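Chapter 6
Sorting and Storing Flexible Items

6.1 Introduction

Chapters 4 and 5 dealt with rigid items: boxes, jars, plates, and boards. A rigid item keeps its outline when it is picked up, and the space it needs on a shelf can be worked out from three measurements. Flexible items do not behave this way. A cord, a strap, or a length of string has a fixed length and thickness, but the space it fills depends on how it was put down. The same cord may lie flat along the bottom of a drawer or rise in a loose heap that keeps the drawer from closing.

This chapter covers cables, the most common flexible items in homes, schools, and small offices. The methods apply with little change to rope, ribbon, and tubing. After working through the chapter, the reader should be able to:

sort a mixed set of cables by type, by use, or by color;
choose an open or closed container of a suitable size;
coil a cable without adding twist;
judge when separate containers are worth the shelf space they take up.

6.2 Terms Used in This Chapter

Run. The length of a cable when it is laid out straight.

Loop. A single turn in which the cable crosses or comes back close to itself.

Coil. A set of loops of similar size, stacked or nested, made on purpose.

Tangle. A set of loops that cross one another in no fixed order. A tangle may involve one cable or several. The term does not imply a knot; most tangles contain none and can be opened by lifting and shaking the loops apart.

Class. Any group of items stored together under one rule. The rule may be as simple as "all black cables."

Fill. The share of a container's inside volume taken up by its contents, including the air trapped between loops. Fill is always larger than the volume of the cable material alone, often many times larger.

6.3 Why Cables Tangle

Two conditions favor tangling: a long run compared with the size of the container, and free ends. When a container is carried or searched, the loops shift and a free end can pass under or through a neighboring loop. Each pass adds a crossing. Thin, limber cables are affected more than thick, stiff ones, which tend to spring back toward a wide curve.

Mixing cables adds a further difficulty. To remove one cable from a shared container, the user must pull it past all the others, and each pull tightens crossings that were loose before. Reaching in by hand is less harmful than pulling from one end, but it takes longer.

In a storage trial run by Rūta Jõgi at the Vatora training center, 78 cables were kept in a single crate and then divided among open bins by color. The trial log recorded 1,539 retrievals over the full period. Retrieval from the divided bins was faster, even though the cables were not coiled in either arrangement. Sorting alone accounted for the gain. Coiling was added in a second stage and is treated in Section 6.6.

6.4 Sorting by Color

Color is the weakest sorting rule in technical terms, as it says nothing about what a cable connects to. It is also the quickest to apply. A person who cannot name a plug can still match a red cable to other red cables, and an error is visible without handling the contents. For this reason color sorting is often used as a first pass, with sorting by type done later inside each class.

The container may also differ in color from one class to the next. The bin color need not match the cable color. A light interior makes dark cables easier to see, and a dark interior can serve the same purpose for a bright cable. What matters is that the assignment stays fixed and that the bins keep the same order on the shelf or table.

Three open bins placed side by side show the arrangement in its basic form. The white bin holds a thin teal-green cable, the dark teal bin in the middle holds a red one, and the yellow-orange bin holds the black cables. None of the contents has been coiled, so the sorting rule is applied here without any of the steps given in Section 6.6.

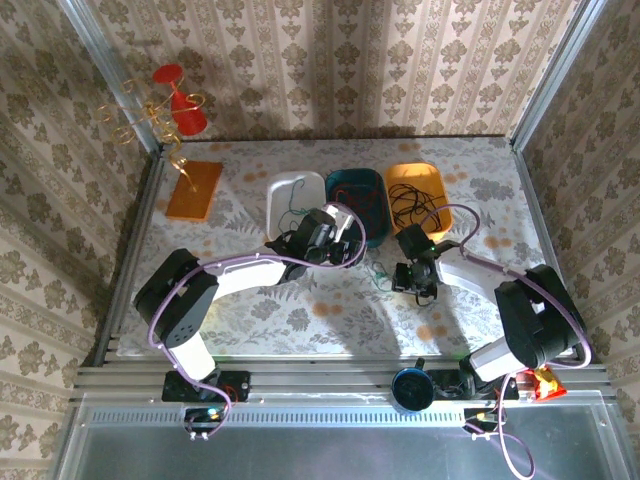 6.5 Choosing a Container

Open bins suit cables in frequent use. The contents can be checked from above, and an item can be returned with one hand. Closed boxes suit cables kept for occasional use and protect against dust, but they need a label on the side that faces outward.

The following rules hold for most household and office sets:

Allow for fill, and stop adding cables before the loops stand above the rim.
Choose a flat base. A narrow base forces the loops upward.
Prefer smooth inner walls — ribs and sharp corners catch on plugs.
Keep neighboring bins close together, so that the whole set can be scanned at once.

For a set of about 20 short cables, three or four small bins are normally enough. Larger sets call for a second sorting rule. The Duston method, described in Chapter 7, was drawn up for stores of 1,000 items or more and is seldom justified at home.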